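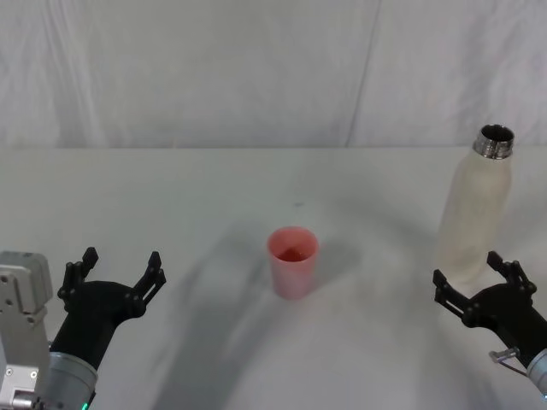 I went to my first trade fair at twenty-two, carrying somebody else's sample case, and I have been hooked ever since. So when Postham announced that its regional import fair would be back in July with an extra hall and 73 exhibitors from overseas, I was pleased for weeks. Then I read the comments under the newspaper story. Why does a town this size want foreign companies showing up to sell us things? Don't we have enough stuff coming in already?

It's a fair question, and I'd like to take a real run at it, because I think import fairs are one of the best things a small trading town can do for itself (and I say that as someone who makes a living on the export side).

Start with what happens on the floor. Most coverage goes to the opening morning, when the delegations walk through, the ribbon gets cut and everyone signs a memorandum. I like a good ribbon as much as anyone! But memorandums are cheap. What I watch for is the second afternoon, when the officials have gone home and the buyers come back in comfortable shoes. Last time I stood near the Gezer booth, a family outfit that sells fittings for irrigation lines, and heard Volkan Erdem explain the same valve to a farm co-op, a hardware chain and a high school teacher, and he was just as happy with the third as with the first. The co-op placed a trial order. The hardware chain asked him whether he knew anyone who needed brackets, which they make right here. He did.

That second conversation is the one the commenters leave out. Trade is a two-way street mostly because people are, and a seller who has flown 9 hours to stand in your hall is a buyer with time on his hands. He eats here, he looks in the shop windows, he asks who made the chairs. Britia, which had never sold a thing outside the state, now ships to three countries, and every one of those accounts began with a visitor who had come to sell.

Tülin Saraç, who runs purchasing at Konby, put it to me better than I can. "I can get a price by email in six minutes," she said. "What I can't get by email is whether I'd want to call this person when a container is stuck." I think about that a lot. Anyone who has had a container stuck thinks about it a lot.

Now, there are things I'd fix. The booth fee is the same for a giant as for a two-person workshop, and that's silly. Interpreters are booked for the opening morning and thin out afterward, right when the real talking begins. Customs advice was one table next to the coffee, with Ertuğrul Tekin behind it answering questions until he lost his voice. Give the man a room! Give him two colleagues and a door that closes. If the county has money for a laser show, it has money for that.

And I do take the worry about local makers seriously. Taner Bozkurt has a small ceramics plant on the east side, and he told me flat out that he dreads seeing cheaper tile in the next aisle. I don't have a cheerful answer for him. Cheaper tile is coming whether there's a fair or not, and at least at the fair he can pick it up, turn it over, see what's wrong with it and tell the builders so in person. He has taken a booth this time, a corner one, and I hope he's swamped.

What I'd love most is for more residents to walk in. The public day is free, the halls are warm, and you can talk shipping rates with a person who grew up 3 time zones past anywhere you've been. Bring the kids. Bring the neighbor who wrote the grumpy comment. I'll be near the entrance with a bag of brochures I don't need, and I'm glad to show anyone where the good booths are.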